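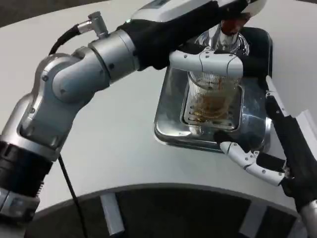

A drink is half made by the time it reaches the glass, one student wrote to us after the last edition, and the other half is the pour – so why did the pour get only a page? We thought about that for a good while. The student was right, and the result is a whole chapter.

Chapter 5
From the Spout to the Glass

In this chapter
Parts of a drink dispenser
Choosing a glass
Flow, foam and the last drops
Short pours and full pours
Daily cleaning of the spout
Working the counter during a rush

Words to know: dispenser, spout, valve, headspace, fill line, drip, residue, short pour, backsplash

Filling a glass looks like the simplest job behind a counter, and in a way it is. You hold the glass under the spout, you open the valve, you close it again. But stand beside someone with real practice and watch closely! The glass comes up at the right height, the stream lands where they want it, and the valve closes a moment before the drink reaches its level, so the last bit that falls finishes the job. We love teaching this part of the course, partly for the pleasure of seeing how quickly hands learn it.

You have already met brewing in Chapter 4 and you know what goes wrong when tea sits too long or coffee is made with stale grounds. From here on we assume the drink in the tank is a good one. Our question is how to get it into the glass in good shape, in the right amount, and without wearing it on your sleeve.

The dispenser

Most counter dispensers come down to a tank, a valve and a spout. The tank may stand on the counter or be hidden below it with only the spout showing. The valve is what you work with your hand, and it may be a lever, a button or a push bar. On some models it is brightly colored so that you can find it without hunting. The spout is the plain tube at the end, often chrome, and it deserves more respect than it gets. Everything you serve passes through it.

Get to know how your own valve behaves. Some snap shut. Others close softly and let a little more through, and that little more is the difference between a neat glass and a puddle. At the Mevelstead training counter, where many of the exercises in this book were first tried, students spend the opening session using nothing but water. They fill and empty, fill and empty, until they can stop at a line without staring at it. It sounds dull and it is great fun, especially once people start racing for the cleanest pour.

The glass

Pick up any clear glass with a little tea or coffee in the bottom and look at it against a window. Thin layers of a dark drink turn amber. The same drink in a full glass looks much deeper in color, and for this reason you should never judge strength by eye from a shallow pour. Taste it.

Shape plays a part too. Straight, smooth walls show the level clearly. Ribbed walls give a good grip and catch the light beautifully, but they bend the view of whatever is behind them, and the edge of the liquid can look fuzzy. When you practice with ribbed glasses, bring your eye down to the level of the drink.

Headspace is the gap between the top of the drink and the rim. Leave enough for the glass to be carried. A guest walking across a room to a table needs more than a guest sitting right at the counter, and a drink that will get milk or ice needs more again. Every counter has its own rule – learn it on your first morning and stick with it.

The short pour

Beginners tend to think of a small amount in a glass as a mistake. Often it is exactly what was wanted! A short pour is used to taste a fresh batch, to check color, to warm a heavy glass, or to start a drink that will be topped up with something else. Staff at the Sethi tearoom draw a short pour from each tank before opening, and they throw it out after tasting. In the recipes at the end of this chapter, "short" always means no more than 2 fingers' depth, measured against the outside of the glass.

Try this: the steady hand

You will need a dispenser filled with water, 2 clear glasses, a measuring jug and a towel.

Mark one glass with a strip of tape at the level you want to reach. Leave the other plain. Fill the marked glass to the tape, tip the water into the jug and write down the amount. Now fill the plain glass to what you believe is the same level and measure again. Keep going, switching back and forth, and put your results in the table in your workbook.

A student pair at our Terketti workshop set themselves a target of 628 milliliters for a combined pour and hit it on the nose just before lunch. There was cheering. Your own total will depend on your glasses, so set a target that suits them.

Before you read on

Is there a dispenser you use often, at school or at work or in a cafe near home? Next time, notice how far the glass sits from the spout and what the stream does when it lands. Does it splash? Does it foam? Raise the glass a little and look again. Write down what changed and bring your notes to class, where we will use them in Section 5.1.

Section 5.1 starts with the valve. If you can get hold of an old one to take apart, put it on the table in front of you now. The Mundotberg parts sheet in the back of the workbook names every piece.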